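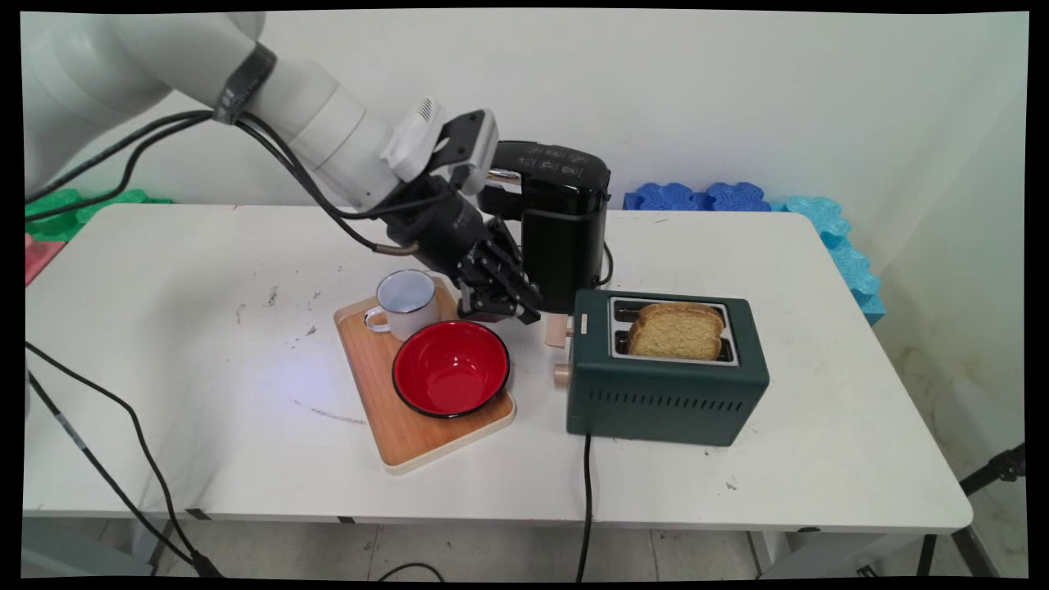

Black coffee maker and light wooden serving tray with pale cream border.

Triltivari Serving Tray, Light Wood

A flat serving tray for the kitchen, the veranda or the end of the bed. The Triltivari is made for us by Rüegg in its Clullside workshop and finished by hand with a food-safe oil. The border is painted after the base has been sanded, so the colour meets the wood in a clean line.

Gudrun Myklebust drew the first version for her own café, where the old metal trays rattled on the tables and left grey marks on the cups. She wanted something light enough to carry in one hand with a full pot on it. The shape has changed very little. The corners were softened last May and the underside now has a thin cork backing.

Details
Weight: 1,100 g
Border: cream
Backing: cork, replaceable
Indoor and covered outdoor use

Care
Wipe with a damp cloth and dry straight away. Do not soak the tray or put it in the dishwasher. Oil the wooden part every few months, or when it starts to look dull. We use Flumerance oil in the workshop and sell it in small tins, but any clear food-safe oil will do. Leave it overnight before using the tray again.

Coffee and red wine will mark the border if left to sit. Most marks come off with a little bicarb soda and water. Don't use scouring pads on the painted part. Pots straight off the stove need a trivet.

Colour and grain
The grain differs from tray to tray and the wood darkens a little with age and sunlight. Small knots are normal and are not treated as faults. If you are buying a pair and would like them close in colour, write that in the order notes and we will match them from what is on the shelf.

Delivery and returns
Trays in stock leave Clullside within 2 working days. Unused trays can be returned within 40 days in their original box. Return postage is at the buyer's cost unless the tray arrived damaged.

Replacement cork backing is listed under Spare Parts.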